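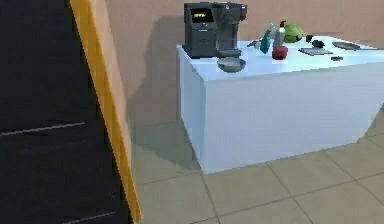

Jatville Bowls mailing list: Re: Green closure and the pairs

We use cookies to remember your list settings. Accept | Manage

From: Aoife Kavanagh
Sun 20 July

Noreen Mac Mathúna wrote:
> Is the pairs still on at Chisholm if rink four stays shut?
> I have 21 names down and no partner for Oisín.

Yes, it goes ahead on the other five rinks. Eoin can play with Oisín if he is back by then. First woods at ten, 70 minutes a game, whites please. Entry fees to Miroslava, and no cheques.

The moss treatment on rink four can wait until November.

Aoife

2 replies | 0 shares

Recent threads
Mat and jack storage
Lift to Hastedov, two seats
Visitors' fees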